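News > Community > Reuse and repair

Starnden games library moves to flat box storage

By Razia Butt
May

The board game library at Starnden has finished re-boxing its lending stock and will reopen for loans at the end of the month. The collection stands at 606 titles, all of which have been checked against their contents lists, repacked where needed and given a new shelf position.

The work was carried out in the ground-floor room of the Widport building, where the library has been based since it left the old reading room. Loans were suspended while the checking went on. Returns were still accepted through the side door, and no late charges were applied during the closure.

The main change is in how the boxes are kept. Under the previous arrangement most games stood on end, spine outwards, in the manner of books. This saved width but put the weight of the contents on one side of the box. Lids worked loose, card trays tipped and small parts collected in the lower corner. Boxes with heavy boards split along the corner joint, and the library recorded 126 with at least one failed corner when the check began. All of these have now been repaired with gummed paper tape on the inside face, so that the printed outside is left as it was.

From now on every box will lie flat. Stacks are limited to 6 boxes, with the largest at the bottom, and no box may overhang the one beneath it. The shelves have been reset to suit, with a clear gap above each stack so that the top box can be lifted out without dragging it across the shelf edge.

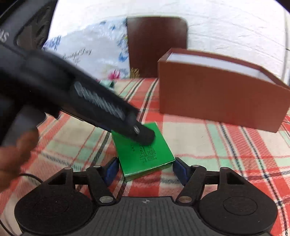
Checking was done on ordinary tables covered with cloths. A cloth stops dice and counters from rolling and makes it easier to slide a box round to read the print on it. Each game was handled in the same order: lid and base wiped, contents emptied on to the cloth, parts sorted by type, totals compared with the rules leaflet, and the result entered on a card kept inside the lid. Loose parts went into resealable bags. Rubber bands, which perish and mark the cards, have been removed throughout.

Where a part was missing, the title was placed in one of two groups. Games that can be played without the part stay on loan, with a note on the card. Games that cannot have been set aside – there are 40 of these – and will be used as a source of spares unless a replacement is found by the autumn. A list of the parts wanted is held at the desk. Donations of incomplete games are welcome for the same purpose, provided that they are clean and free from mould.

Labelling has also been revised. The old labels were fixed to the lid, where they covered the player numbers and playing time on many boxes. The new ones are smaller and go on the short side of the base, so that they can be read with the box lying in a stack and do not part company with the game if two lids are swapped. Each label carries a shelf letter, a running number and a coloured stripe for the length of the game. Labels on the lids have been left in place where removing them would have torn the print.

The shelving was supplied second-hand by Lubis, a shop fitter in the town, and was cut down on site. The catalogue has been moved to a system called Jullar, which holds the contents list for each title as well as the loan record. Borrowers will be able to see before they collect a game whether any part is recorded as missing. The paper catalogue will be kept at the desk until the end of the year.

Loan terms are unchanged at three weeks, with one renewal. Borrowers are asked to carry boxes flat, to use the bags supplied and to report missing parts on return so that the card can be corrected. Games should not be taped shut, as the tape lifts the surface of the lid when it is pulled off. Elastic straps are available at the desk for anyone travelling by bus or bicycle.

Jigsaw puzzles are not covered by the present work. They will be checked separately later in the year and may be borrowed in the meantime as seen.

Related items
Widport building: side door opening times
Spare parts wanted – dice, pawns and sand timers
Repair table returns to Starnden
How to join the games library
Jigsaw check to follow in the autumn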